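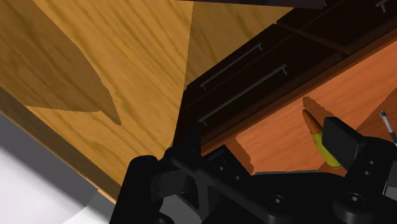
Braulio Mendoza does not accept that the four-day schedule at Sotamia was a gift to the staff. He told a meeting of regional employers in November that it was a change in working hours like any other, that it had costs, and that several of those costs had fallen on people who were never asked about them.

Maxine Whitcombe has heard the criticism before and does not dispute most of it. As director of workforce policy at Sotamia, she drafted the schedule and presented it to the board. The company employs over 600 people at its offices in Brirkden and Heston, and all but the customer support teams moved to the new hours within one quarter.

"Mr. Mendoza is right about support," she said. "We left them out of the first phase and told them their turn would come. We did not say when. If I were to write the plan again, that date would be on the first page."

The schedule reduces the standard week from 40 hours to 36, worked over four days. Pay is unchanged. Employees choose their free day with their manager and keep it for six months. Whitcombe said the six-month rule was the part most often questioned, particularly by parents whose child care arrangements change with the school year.

"A fixed day allows a person to make plans that hold," she said. "When the day moved every week, in our early trial, people kept it open in case they were needed. They answered messages. They were at home, but they were on call, and no one had asked them to be."

Before the change, the company asked employees to record when they sent internal messages outside working hours. The policy office received 2,947 entries. Whitcombe had expected the senior managers to be responsible for most of them. The largest share came from team leads in their first two years in the position.

"That was a lesson for me," she said. "These are people who have just been promoted and who want to show that the decision was correct. They write at ten at night, and their teams believe they must reply at ten at night. We had trained them in budgets and in hiring. We had given them no guidance on when to stop."

The company now holds a half-day session for new team leads, taught by Edeltraud Brandes of the consulting firm Kashyap. Brandes joined the conversation by telephone and was cautious about what the session can achieve.

"I can explain to a manager that a late message carries weight," Brandes said. "I cannot change the workload that produced the message. If five days of work are placed in four, the employee will find the fifth day somewhere. Usually it is Sunday evening."

Whitcombe agreed that workload remains the weak point. Each department was asked to give up two standing meetings and one regular report. Most gave up the meetings. The reports proved harder to end — in two departments they were merged under a new title and are still produced every month.

Damián Cervantes, an accountant in the Heston office, described a mixed result. He uses his free day to take his father to medical appointments that he used to schedule around lunch breaks. He also said that the last week of each month is now more difficult than it was.

"The month did not get any longer," Cervantes said. "I would not go back to the old hours. I would like someone to look at closing week."

Whitcombe said a review of the closing period is under way, and that finance staff may be permitted to save hours from quieter weeks. Support teams have been offered a rotating version of the schedule, with additional staff hired to cover the phones. Azucena Ventura, who manages support in Brirkden, has asked that the rotation be published eight weeks in advance. The company has so far agreed to four.

Asked whether she takes her own free day, Whitcombe said that she had missed three since the summer and had reported each of them to the policy office, as the rules require of every manager.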